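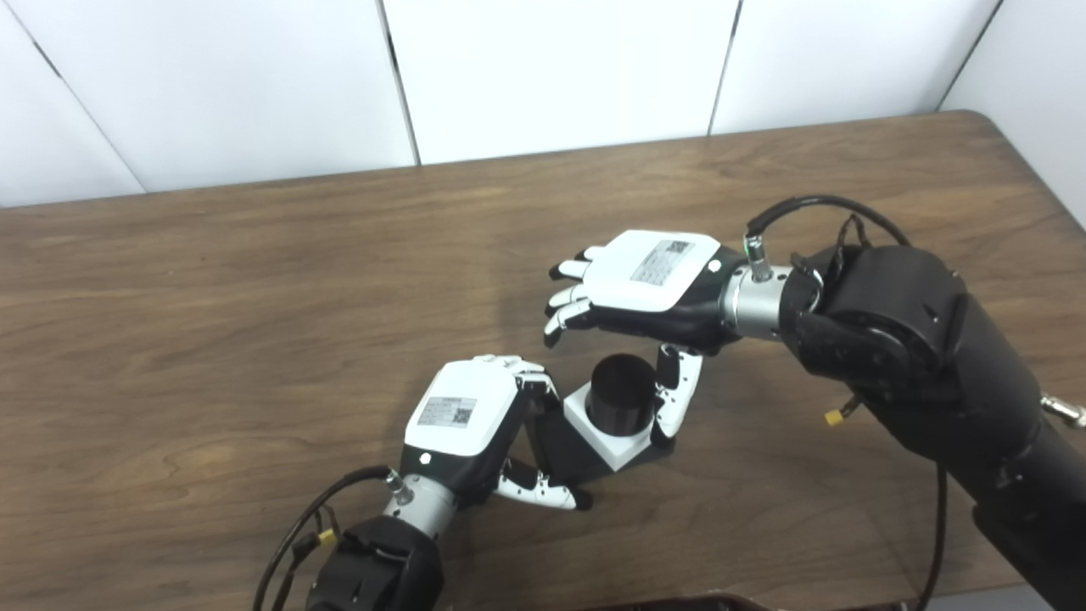 Bohdana Pylypenko writes that the Kandcombe open-back banjo is the first one she has kept in tune through a whole square dance.

Kandcombe Open-Back, by Urncombe Instruments

Five-string banjo for clawhammer and old-time playing. Maple neck, 11-inch rim, frosted head. Weight is roughly 4 pounds without the strap.

The neck is joined with two coordinator rods, so small changes in action can be made at home — an 8 mm wrench is in the case pocket.
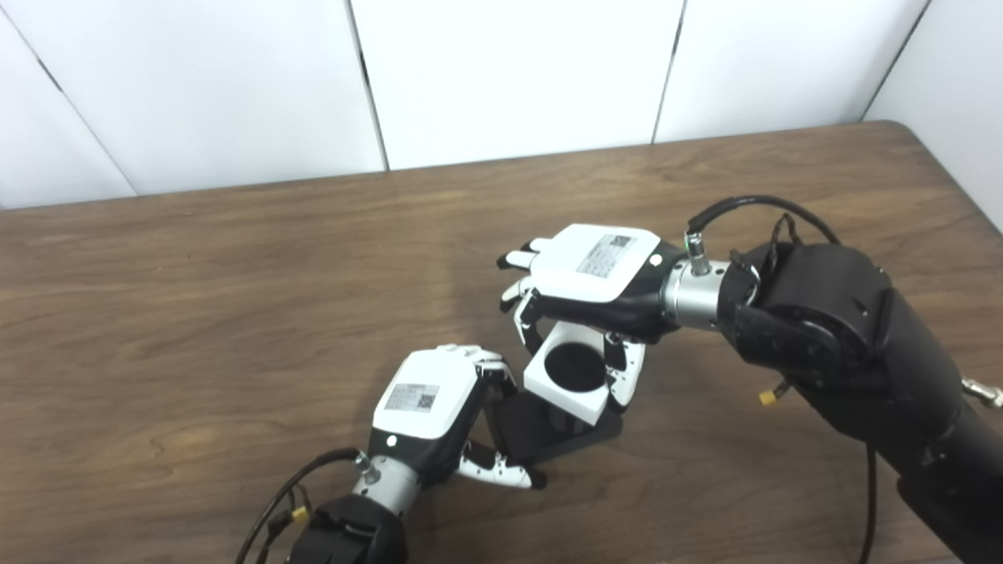
The fifth-string peg is geared, like the other four. Strings are light gauge nickel. We set the action for playing over the scoop, and can lower it on request before shipping.

Options
Virág tailpiece, brass or nickel
Skerivska padded case
Fretless neck (add four weeks)
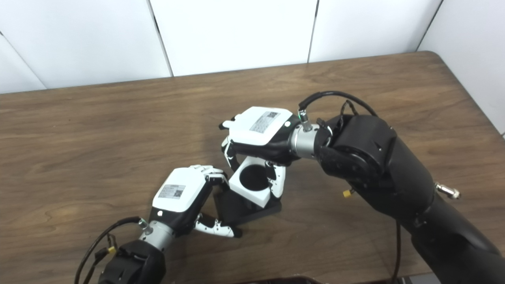 According to Tímea Mészáros, the fretless neck took a month to get used to and the brass tailpiece made the low string less muddy.

Price: $848 with gig bag
Returns: 60 days, unplayed or lightly played
Left-handed: same price, built to order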